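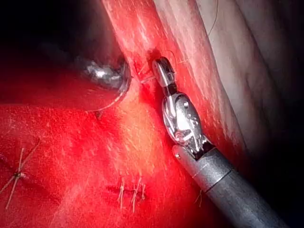 One reader of the previous revision wrote in that the offload station kept dropping to standby at 2 per cent remaining, and asked whether the drive cartridge had to be reformatted before starting over. It does not. Follow section 4 from step 3 and the transfer will resume at the last verified segment.

4. Offloading vehicle logs to the Getcombe station

Applies to Staltar in-vehicle recorders with the Funier index service enabled. Revised September 22, 2019.

Before you start

The vehicle must be parked, in Park, with the drive-by-wire controller disarmed. The recorder holds its write lock for as long as the controller is armed, and the cartridge latch will not release.

CAUTION: Do not force the latch. A cartridge pulled under write lock loses its segment table, and the logs must then be rebuilt from the raw sensor streams.

Procedure

1. On the recorder panel, hold STOP until the status light changes from green to amber.
2. Wait for the amber light to go out. With a full cartridge this can take several minutes.
3. Release the latch and slide the cartridge into any free bay on the station. The label faces the grey handle.
4. At the station console, select Bay, then Verify. The station compares segment checksums against the index.
5. If verification passes, select Offload and choose a destination volume. The default is the Maluleke archive volume.
6. When the console shows 100 per cent and the word CLOSED, remove the cartridge. 100 per cent without CLOSED means the data has been copied but the index has not been written.
7. Return the cartridge to the vehicle and select Initialise on the recorder panel.

NOTE: Lidar and camera segments are verified separately. A camera failure does not stop the lidar offload - check both lines on the console before going on to step 5.

Error 543

Error 543 means the recorder clock and the station clock disagree by more than the permitted offset. Segments are copied but held in quarantine. To clear it:

a. Open Settings, Time Source, and confirm that both units point to the same server.
b. Run Verify again on the same bay.
c. If the error returns, export the station log and attach it to a support request.

Stations updated before July may show this error as "time fault" with no number. The remedy is the same.

Comments

fleetbay_north: Step 6 caught us out. We pulled at 100 and had to re-index the lot. Could the console colour change when it's closed?

kmt: Does Verify work with two cartridges in at once, or do they queue?

Documentation team: They queue in bay order.

Contact support | © 2019 Staltar | Back to top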